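August 30, 2019

Labor Day and a long way from the parade

Monday is the big carnival day in Brooklyn, and for the first time in eight years I won't be on the Parkway. I moved to Windus in April for work, and the flights home for the long weekend were $342 before bags. I looked at that number for a week and decided to stay put.

People who didn't grow up with it tend to think carnival is one afternoon of feathers. For my family it started in June, when the bands showed their costumes and everybody had an opinion. My mother is from Grenada and my father is from Barbados, so the arguments in our house were about whose Jab was older and whose soca was better. I played mas for the first time at 19, in the back section of a small band, with a headpiece that gave me a dent in my forehead until Wednesday.

I also used to help at the mas camp after work, mostly gluing. You got a paper pattern and a box of trim and you did the same armband over and over. One year our section had 300 of them to get through and we were still doing it on Saturday night with the radio on. I didn't enjoy every minute of that, but I miss it more than the road.

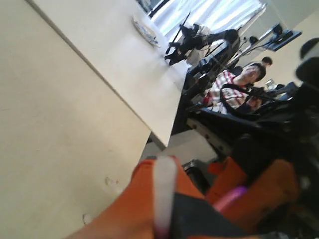 So this year I'm doing what I can from here. There is a Caribbean grocery in Windus called Nzioka, which is run by a family from Kenya who bought it from a Trinidadian couple and kept the stock the same. They have saltfish, pigeon peas, green seasoning in the unlabeled jars, and on Fridays they have doubles until they run out. I went this morning before work and got two with slight pepper. The bara was a little thick. I would still go back.

They also told me about a fete on Sunday at a hall called Grarko, out past the bus depot. It's $32 at the door and you bring your own cooler. I've been to plenty of cooler fetes and the rules are always the same – come early, park facing out, and don't put the good rum on top.

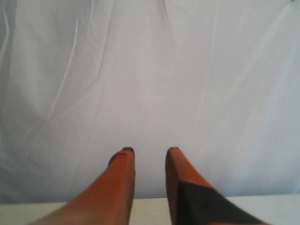 I'm not expecting it to feel like J'ouvert. J'ouvert for me is leaving the house in the dark in clothes you plan to throw away, and hearing the steelpan before you can see it. The paint and the powder are the part that shows up in photos, but what I remember is how quiet the side streets were on the walk over, with everybody carrying their shoes or a flag and not saying much yet.

My cousin is going without me and has promised to call from the road, which never works. The signal drops as soon as the crowd gets thick and all you get is bass and someone shouting. I'll pick up anyway.

For Monday itself I'm cooking. Pelau, because it can sit on the stove, and macaroni pie if I can find the right cheese. A DJ crew called Nonix usually streams the route from one of the trucks, so I'll have that going on the laptop from the morning. If anybody reading this is near Windus and wants a plate, leave a comment. I always make too much pelau, and the fete at Grarko starts at four if you'd prefer that.
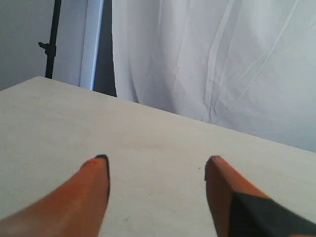

Pale tabletop, orange fingertips.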